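Why does my policy do worse in simulation when I change only the plate?

Posted by Piret Avotiņš

I have a pick-and-place policy trained on demonstrations of one job: pick up the cube, put it on the plate. In the simulator it was doing so well that I told my adviser, which was my first mistake. Then I ran the usual robustness check, where you swap in different plates and different tabletops and leave everything else alone.

With the plain plates success barely moved. With the painted ones it fell apart. The arm goes to the cube, hovers above it as if reading the small print, and often never closes the fingers. The cube is the same size and starts in the same spots. I ran 238 episodes over 13 plate textures, and the failures pile up on the busy blue ones. 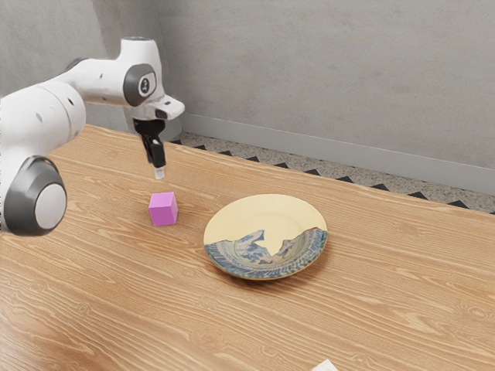
I would understand it missing the plate. What bothers me is that it fails before the plate matters at all. Training set is 2,000 demos, one fixed camera, no wrist camera, all with plain plates. Is the result telling me something about the policy, or have I found a rendering problem and called it research?

Posted by Huseo

Add more data. Worked for me.

Posted by Ojārs Siliña

Bit of both, I'd guess, but mostly the policy.

With one fixed camera and plain plates in every demo, your encoder had no reason to learn what a plate is. It learned that a smooth pale blob goes with this job. Put a landscape on the blob and the image features shift everywhere, including the part the policy leans on to decide when to grasp. Hovering is the typical symptom. The arm is sitting between "still approaching" and "time to close" and the unfamiliar features keep it there. I lost most of June to the same thing with a striped bowl, and the bowl is still on my desk — I don't trust it.

Before you retrain anything, do these in order:

Replay the recorded actions from a good demo with the painted plate loaded. If the cube still gets picked up, physics is fine and you can stop blaming the simulator. Check that the swap didn't change the plate's collision mesh too. Ours did, once, and we had half a paper written.

Then run the policy with the painted plate and paste the plain plate's pixels over it before the image goes in. If success comes back, it's the appearance and you have your answer.

Keep the seeds matched across textures. 238 doesn't divide evenly by 13, so some of your plates got more tries than others. Report success per plate, with intervals. One average over all of them will hide exactly the thing you want to show.

Also split the score by stage: reached, grasped, placed. "Fails at grasp when the goal object changes" is a finding. "68 percent overall" is a number.

As for more data, 2,000 more demos with plain plates will get you a more confident version of the same problem. Randomize the plate texture in training and hold a few painted ones out for the test.

Posted by Piret Avotiņš

Replay works with every plate, so the simulator is innocent. Pasting the plain plate over the painted one brings most of the grasps back. I'm rerunning with matched seeds and retraining with random textures tonight, and will tell my adviser nothing until it's done.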